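January, and still dark when I got up

I had the kettle on before six and sat in the kitchen in my big coat, because the heating hadn't caught up with me yet. I do love that hour. The street is so quiet you can hear the first bus change gear all the way down by the church, and I had a whole pot of tea to myself and the last of Maëlle's marmalade, which I have been making last since Christmas by scraping it on so thin you could read through it.

What I meant to write about is Grandpa's letters. Cauã brought the box over last night, all 891 pages of it (he numbered every one in pencil, bless him, and it took him most of the fall). I had thought it would be a bundle or two with a ribbon! The oldest is from 1888 and isn't Grandpa's at all, it's from his own grandfather, writing home to complain about the price of oats and a horse named Bukus who would not cross water. There's a full page on the horse and one line about getting married. I laughed until I had to put it down, and then I felt a bit teary, the way you do when somebody so long gone turns out to be good company.

I've decided to read a few each morning and copy out the parts the kids would like. Kamarul thinks I should type them, and he's probably right, but I like the slowness of the pen – and my typing is terrible. The letters can live in the spare room for now, up off the floor and away from the radiator.

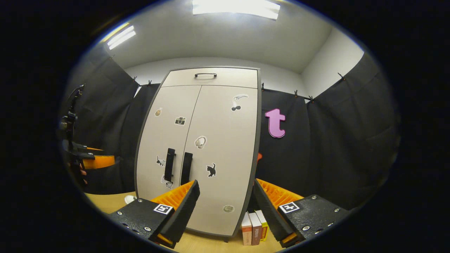

The cabinet, stickers and all.

After lunch I walked over to Sihan's with soup, as she's had that cough again. She was up and dressed and bossing the cat around, so I took it as a good sign. We talked for ages about her mother's recipes, and how none of them have amounts in them, only "enough" and "until it looks right." I told her about the oats and the horse and she made me promise to bring the letter next time. Necati waved from across the road as I left and called out that there's snow coming, though he has said so every day since New Year's and one of these days he'll be right.

Home by four, shoes soaked through. I read two more letters with my feet on the hot water bottle. One is just a list of seeds, and the other has a pressed leaf in it, gone brown and so thin I was scared to breathe. I put it back exactly how I found it. Tomorrow I must call Maëlle about the marmalade.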